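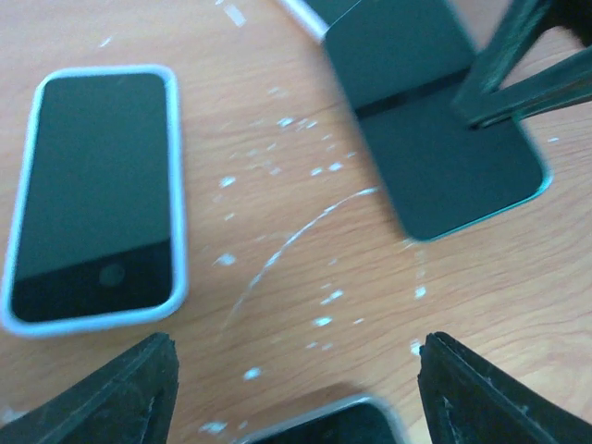 Getting dried white specks off a wooden tabletop

Every second cleaning page will tell you that toothpaste, mayonnaise or half a lemon will lift dried paint from timber. I've tried most of them on my own tables and I don't believe a word of it. What follows is slower and duller, and it has left me with fewer bald patches in the finish.

Before you start

Take everything off the table, phones included. People leave a phone at one end and work around it, then wonder how grit got into the case. Grit under a phone case will also scratch a table.

Work out what the specks are. Rub one with a dry fingertip. If it moves, it's debris and you can skip most of this page. If it stays put, treat it as paint. I can't tell emulsion from old filler by eye, and I doubt the people who say they can.

You'll need:
A soft brush
2 cotton cloths
A bowl of warm water with a small squirt of dish soap
An old plastic card

Step 1. Brush

Brush along the grain, never across it. Loose bits dragged sideways leave marks you'll see every time the sun is low.

Step 2. Soften

Wring a cloth out in the soapy water until it stops dripping, lay it over the worst patch and leave it for around 10 minutes. Bare or waxed wood won't thank you for longer than that. If the surface starts to look cloudy, stop and let it dry.

Step 3. Lift

Hold the card nearly flat and push gently at the edge of each speck. Water-based paint should start to come up at the edges. Wipe, dry with the second cloth and look again. I give any one patch 3 goes. After that you're working on the finish and the paint is winning.

Yến Kim wrote in to recommend a product called Pillport for the stubborn ones. I bought a bottle in February. It did about as much as the soapy water and smelled a good deal worse, so I won't be buying another — your table may differ.

What about thin lines?

Check whether a fine white line is a thread or a scratch before you go at it. Try to pick up one end. A thread comes away and you can feel foolish in private. If it's a scratch, no amount of soaking will help. A little wax in a matching colour may dull it, though Thu Khúc swears by rubbing a walnut over hers and I've yet to see the proof.

Leave the table to dry overnight before you put anything back on it.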